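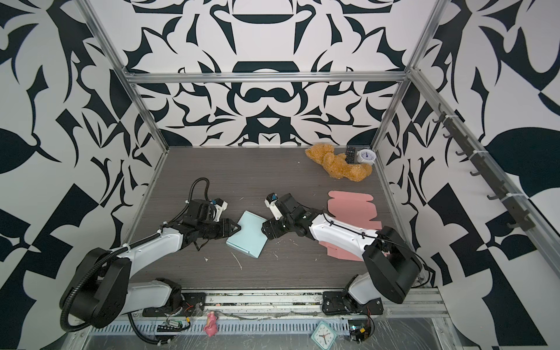 Ticket 81
Subject: Small folding boxes – side flaps spring out, lid won't stay down
Product: Bakico one-piece folding box, small, light blue and pink
Opened by: Mihret Tilahun, Nivport
Handled by: Malte Stüber, Ehlers customer support
Opened: August
Status: Resolved, one item open

Mihret Tilahun, 9:12 am

We bought two packs of the small boxes, one light blue and one pink, 100 blanks to a pack. They are for the Zavine order, which is a small gift in tissue with a card on top. I have folded these boxes before in other colors and never had trouble with them.

With the new packs I get two problems.

1. The side flaps on the light blue ones don't stay in. I fold the wall over, push the tab into the slot in the base, and when I let go of it the wall leans out and the tab slides back up. Sometimes it holds until I fold the other side and then the first one comes out.

2. On both colors the lid rides up at the front. It closes, but there is a gap under the front edge you can see from across the table, and after a few minutes it is wider.

I have not changed the way I fold. I did 20 light blue ones this morning and put 8 aside as not good enough to send. The pink ones are better but I don't love the lids on those either.

Can you tell me if this is a bad batch? I would like to know before I open any more of them.

Malte Stüber, 9:50 am

Thanks for the clear write-up. Before we call it a batch problem I'd like to rule out a few ordinary things. Could you answer these:

– Were the packs stored flat, or on their edge?
– Are you creasing all the fold lines first, or folding each wall as you come to it?
– Which face of the blank is up when you start?
– When a side wall leans out, does the whole wall move or only the tab?

A picture of a blank on the table with the fold lines showing would help as well.

Mihret Tilahun, 10:31 am

Stored on edge, between the shelf side and a roll of tissue. That goes for both packs, but the light blue one was on the outside.

I fold each wall as I come to it. Plain face up.

The whole wall moves. The tab isn't torn or short, it just gets pulled out by the wall. 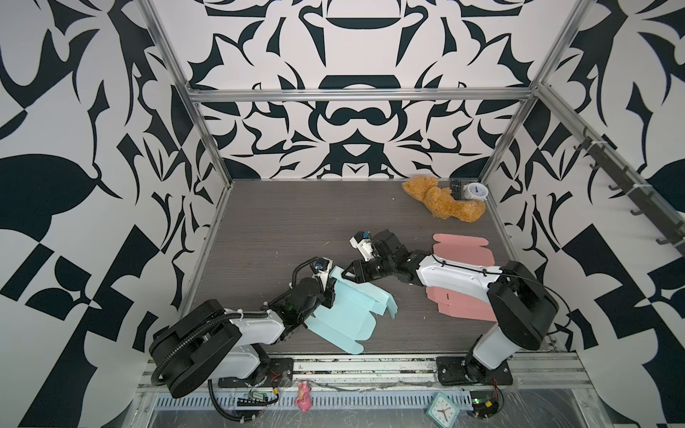
Light blue blank, partly lifted, with the pink blank lying to the right of it.

Fold lines and flaps should be clear enough on the blue. The base is where I think the trouble starts. If I lay a blank down and let go, one end comes back up off the table, and once the base isn't flat the walls have nothing square to stand on.

I tried the following before writing to you:

Folded one very slowly. Same result.
Swapped which side I fold first. The second side came out in place of the first.
Put a strip of clear tape inside. Holds, looks bad, and Zavine asked for no tape.
Left a folded box under a heavy book during coffee. Better while it was under the book.

Malte Stüber, 11:05 am

Good, that narrows it down. If the whole wall moves and the tab is intact, the slot is probably fine and the crease is too stiff. The score line has been pressed at the factory, but it hasn't been broken in, so the board wants to go back to flat. Storage on edge adds a curve to the blank on top of that.

Please try this on a few light blue ones. Don't fill them yet.

Step 1. Lay the blank plain face up and bend it gently against its curve, the long way first. You aren't making a crease, only taking the bow out. Stop when it lies down by itself.

Step 2. Go along every score line before you build anything. Fold each one all the way over, 180 degrees, and run the side of your thumb or a bone folder down it. Open it again. The short lines at the corner flaps matter as much as the long ones, and they are the ones people skip.

Step 3. Raise the back wall first, with both corner flaps turned in. Hold it upright.

Step 4. Bring up one side wall so it stands outside the corner flap, roll the inner half over the flap, and press the tab down into its slot. Press at the tab, close to the base. If you press at the top of the wall, the tab won't seat and you will think it has.

Step 5. Other side the same way. Then the front.

Step 6. Leave the lid until last. Crease the hinge line forward and back a couple of times, then the front lip, then tuck.

Let me know how many hold.

Mihret Tilahun, 1:20 pm

Did six light blue ones your way. Five held. On the sixth I had already torn the edge of a slot this morning, so I don't count that against the method.

The bow is the main thing. I had been fighting it with every wall and not noticing. The corner flap lines also made a bigger difference than I expected – I had been letting them bend on their own.

The lids are not fixed. They sit lower than before, and on the pink ones I would now send them. On the light blue there is still a gap at the front on the left side only. I can push it down with one finger and it comes back up.
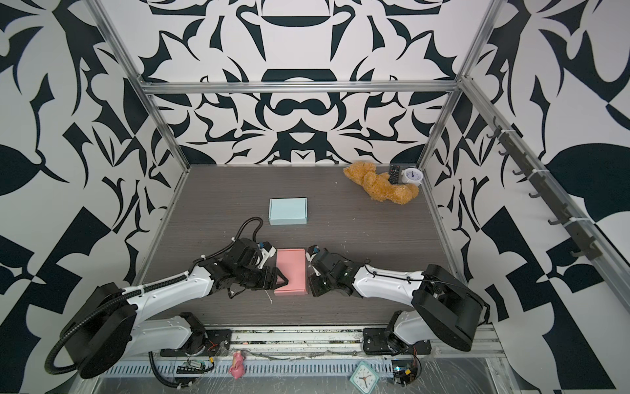

I also checked whether a closed box changes if you leave it alone. I made up one of each color and left them standing with nothing inside. Pink looked the same to me after lunch. Light blue had opened up a little at the front left, less than the thickness of the card I put inside, but I could get a fingernail in.

One question on the tissue. Could a filled box be pushing the lid up? I have been using two sheets. That wouldn't explain the empty one, I know.

Malte Stüber, 1:48 pm

No, not the empty one. But two sheets in the small size is a lot, and I'd go down to one. It will help with any lid that is borderline.

For the gap on one side, look at the lid's own side flaps. There is a narrow flap on each side of the lid that goes down inside the side wall. If the left one catches on top of the rolled wall and doesn't drop between the wall and the contents, it props up that corner. It's hard to see from the front. Open the box and look down into it from above, along the top of the left wall. You want the rolled edge to be tight and square along its whole length, with no hump in the middle.

If there is a hump:

– Pull the tab out of its slot.
– Unroll the wall.
– Crease both of the parallel lines along the top of it again. There are two of them close together, and that pair makes the thick rim. If only one is creased, you get a rounded edge, and a rounded edge takes up the room the lid flap needs.
– Roll it back and seat the tab.

Mihret Tilahun, 2:36 pm

There was a hump. Not on all of them, but on every one with a gap. 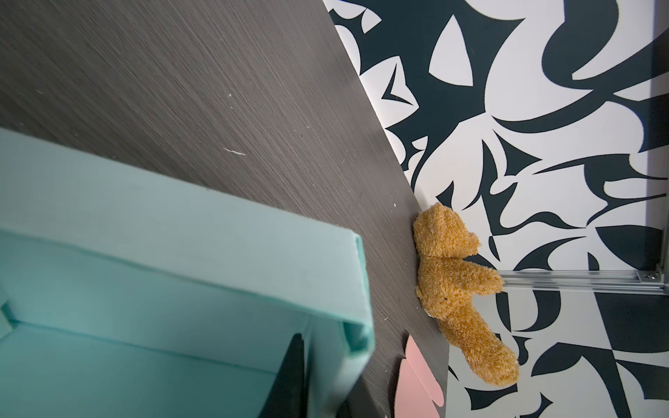 I went back and creased the two parallel lines along the top of the side walls and the flap went down where it should. The front lip closes flat now. On the ones I had already built I had to undo the wall, and I lost one when the slot edge split, so for anyone else reading I would crease that pair while the blank is still flat.

I don't have a bone folder here. I used the back of a butter knife on the first few and it left a shiny line on the light blue. It doesn't show on the pink as much. The side of a thumb is fine but sore after a while. A wooden ruler wrapped in a bit of cotton worked best of what I had in the drawer.

My order of work now:

Take out the bow.
Crease all lines flat, corner flaps and the double line on top included.
Back wall, sides, front.
Tissue, gift, card.
Lid flaps in with two fingers, then the lip.

I did another 40 light blue after that and put two aside. One had a dent in the lid from the shelf and the other one I folded inside out while I was on the phone.

Malte Stüber, 3:10 pm

That's a normal result for this board. I'll note the double line in our folding sheet, as the drawing on the pack shows it as one thick line and it's easy to read it that way.

For storage, keep the opened packs flat with something light and even on top. A second unopened pack is about the right weight. If you have room, turn the bowed ones over so the curve faces down. They'll relax overnight, though you may still need step 1 on the outer ones.

I'm sending you a replacement sleeve of light blue for the ones you tore or marked. Same size, no charge.

Mihret Tilahun, 3:22 pm

Thank you. Could you check that the sleeve is the same shade? The last light blue we got from you leaned toward mint, and next to the older ones under the packing lights it was easy to spot. It's fine if the whole order matches, but I don't want to mix two in one carton for Zavine.

Malte Stüber, 4:05 pm

I asked the warehouse to pull from the same lot as your pack. The lot code is printed on the paper band around the blanks. If you still have the band, please send me the code, otherwise I'll go by the delivery note.

Changing the status to resolved for the flaps and the lid. Leaving the shade question open until the lot is confirmed.

Mihret Tilahun, 4:11 pm

Band is in the recycling, I'll dig it out in the morning and add the code to this ticket.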